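Astden Soil Carbon Records, Plonance Catchment
Data card and README

Summary

Astden is a table of soil organic carbon and related measurements from 117 sampling sites in the Plonance catchment. Each site was visited in June and sampled at up to four depths. The release holds the laboratory results, the site descriptions, and the short scripts used to convert concentrations to stocks. It is meant for people who model soil carbon at farm or small catchment scale and want measured values to check against.

Contents of the release

sites.csv: one row per site, with land use, slope class, elevation and drainage class
samples.csv: one row per depth interval per site
lab.csv: one row per laboratory determination, including repeats
codes.csv: text for every code used in the other three tables
scripts/: stock calculation and the range checks
docs/: this card, the field sheet, the change log
media/: images shown in this card

The tables join on site_id and sample_id. All files are UTF-8, comma separated, with a header row. Missing values are left blank. A zero in lab.csv is a real zero.

Study area

The Plonance catchment drains south into the Ammann, a small river with a gravel bed. The upper part is permanent pasture and mixed woodland. The lower part has been cropped for a long time, mostly cereals with a root crop in the rotation. Sites fall between 50 and 700 meters above sea level. Soils on the upper slopes are shallow and stony, and many profiles there stop before the deepest interval. Soils along the Ammann are deep silt loams, gleyed in places.

Site selection

Sites were drawn at random within strata formed from land use and slope class. Where a point fell on a road, a building or a field edge, it was moved to the nearest point in the same stratum. The moved flag in sites.csv marks these. Access was refused at a few points, and replacements were taken in order from a reserve list prepared before fieldwork began. Replacement sites carry an R at the end of the site_id.
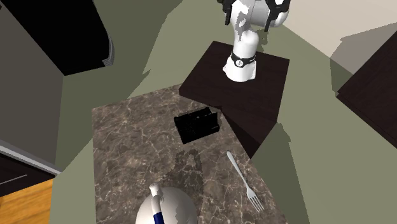
Figure 1. Robot arm on a dark brown pedestal block (simulated).

Field methods

At each site, a composite sample was made from five cores taken within a circle of five meters radius. Depth intervals are 0 to 10, 10 to 30, 30 to 60 and 60 to 100 cm, measured from the mineral surface. Litter was removed first and was not kept. In woodland plots with a distinct organic layer, that layer was recorded on the field sheet but is not part of the carbon stock figures.

Bulk density was measured on separate undisturbed rings, one per interval, taken from the wall of a small pit near the center of the circle. At the stoniest sites rings could not be driven in below 30 cm. Bulk density there was estimated from texture and carbon content, and bd_method is set to "est" in place of "ring". Estimated values should be left out of any work on bulk density itself.

Laboratory methods

Samples were air dried, crushed gently and passed through a 2 mm sieve. Stones retained on the sieve were weighed, and the mass fraction is given in stone_frac. Total carbon and total nitrogen were determined by dry combustion on finely ground material. Inorganic carbon was determined by acid release on every sample with a pH above 6.5, and organic carbon is total minus inorganic. Below that pH, inorganic carbon was taken as zero.

pH was read in water at one part soil to five parts solution. Texture was done by sieve and pipette on the top two intervals only.

Almost 1,000 determinations are listed in lab.csv, repeats included. One sample in ten was run twice. Where the two carbon results differed by more than five percent of their mean, both were discarded and the sample was run again from the grinding stage. The discarded results are kept in the table with status "X".

Columns in samples.csv

sample_id: site_id plus a depth code (A, B, C or D)
depth_top, depth_bottom: centimeters
soc: organic carbon, grams per kilogram of fine earth
tn: total nitrogen, same unit
ph: pH in water
bd: bulk density of fine earth, grams per cubic centimeter
bd_method: ring or est
stone_frac: mass fraction, 0 to 1
sand, silt, clay: percent, blank for C and D
stock: organic carbon stock of the interval, megagrams per hectare
flag: see codes.csv

The stock column is computed with scripts/stock.py. It uses the ring volume with stones included, so do not apply a stone correction a second time. This was a common mistake with the first release, where the column was named soc_stock_raw and the card did not say enough about it.

Coordinates

Exact coordinates are not included. Landowners agreed to sampling on that condition. The sites table gives a grid cell of one kilometer, which is enough to attach climate data but too coarse for most terrain work. Slope, aspect and elevation were read at the true position before the coordinates were removed.

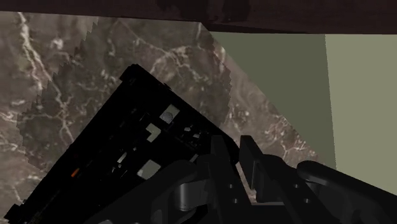

Figure 2. Marble surface with pale veins beneath a dark brown band (simulated).

Known problems

Sites in the lower catchment with recent lime show inorganic carbon in the top interval that does not come from the parent material. Flag L marks those where the farmer reported liming. There are probably others.

Two batches of pH readings were made with a probe that was later found to drift. They were repeated from the stored samples, and the second readings are the ones given. Storage may have shifted them slightly.

The 60 to 100 cm interval is biased toward deep soils for the obvious reason. Do not average it across the catchment and report the result as a catchment mean. If a profile stopped at rock, the remaining intervals are absent and carry flag K at the last interval present. If it stopped because the auger met an obstruction that may not have been rock, the flag is O.

Land use is what was found at the visit. Some fields coded as grass are short leys in an arable rotation. The column years_grass gives the reported age of the sward where someone could tell us, and is blank in many rows.

Suitable and unsuitable uses

The records are suited to checking modeled stocks, testing pedotransfer functions on the top two intervals, and comparing land uses within the catchment. They are not suited to estimating change over time, as each site was visited once. They should not be used to set payments or baselines for individual farms. The spread between cores inside a single five meter circle was not measured, and it is likely to be large.

Splits

Users who fit models asked for a fixed split. The column fold in sites.csv assigns each site to one of five folds, balanced by stratum. All depths from one site are in the same fold. Neighboring sites may be in different folds, so results from these folds will look better than results for a new catchment.

Running the checks

The scripts need Python 3 and pandas. From the top folder:

python scripts/check_ranges.py
python scripts/stock.py --in samples.csv --out stock_check.csv

The first prints any value outside the limits in codes.csv. On the released files it prints three lines, all for high carbon in wet woodland near the Ammann. Those values were rerun and are correct. The second rebuilds the stock column, and differences from the released column should be at rounding level.

Related data

Umetti is the companion set of daily soil moisture and temperature from loggers at a subset of the same sites. It uses the same site_id values and is released separately. Logger depths do not match the sampling intervals here, and the Umetti card explains how they were matched.

Changes

1.2: fold column added, codes.csv completed for drainage classes
1.1: stock column renamed, pH batches replaced, card rewritten
1.0: first release

License and citation

The tables are released under CC BY 4.0 and the scripts under the MIT license. Please cite the set as "Astden Soil Carbon Records, Plonance Catchment" with the version number you used. Corrections can be sent through the issue tracker. Give the sample_id and the column, and attach the row as you see it.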